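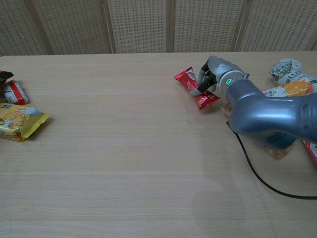
# About Osico

We teach robots by hand. A person does the job through the arm, the arm records it, and a model learns from the recordings. Most of what we get asked for is picking and sorting – packets, wrappers, small soft stuff that slides around and never lies the same way twice.

Started in Brernport, September 2020, two people and one rented room over a print shop. Now a bigger room, same street. Still small. Still behind on email (sorry).

## What we do

- **Remote control sessions.** Operator wears a glove, hand follows. Good for fingers, good for pinching a wrapper in the middle and not crushing whats inside.
- **Hand guiding.** You grab the arm and move it through the job yourself. Slower but new people get it in 10 minutes.
- **Cleanup.** We watch every recording before it goes out. Bad grasps get tagged, not deleted. Clients ask for those more than you'd think.

A normal set is 340 demonstrations of one task. Snack bars, crackers, pillow packs, mixed piles. The biggest one so far was 601, for Prirnix, all picking from clutter. Took most of a November and a lot of shopping.

## How a session goes

Snacks on the table, operator in the chair. One item at a time. Reach, close, lift, put down, let go. Then we shuffle things and go again. Operators swap every hour, no exceptions – tired hands make sloppy data and you can see it in the thumb first.

We don't script the grasp. If someone wants to come in from the side, fine. Two people will pick up the same bar two different ways and we keep both.

## People

**Soon-im Ryu**, founder. Built the first glove setup, still fixes it. Came from packaging lines, so she has opinions on crimped seals and will share them.

**Sum-yee Poon**, runs the sessions. Trains every operator, writes the task sheets, decides when a set is done. If you're visiting, she's who you'll meet at the door.

Plus a rotating group of part-time operators, mostly students, a few retired machinists. Around 63 trained so far. No robot background needed, we care more about patience and steady hands.

## Who we work with

Prirnix on food picking. Bognár on small parts, mostly bagged hardware. A couple of university labs who need recordings and don't have the hours to make them.

We don't sell arms. We don't install lines either, but can point you to people who do.

## Visit or work with us

Short pilot first, always. Send us a box of your actual product, not samples from the catalog, plus a few lines on what the robot should do with it. Soon-im reads all of those herself. Operator shifts are posted on the jobs page, mornings fill up first so check it early in teh month.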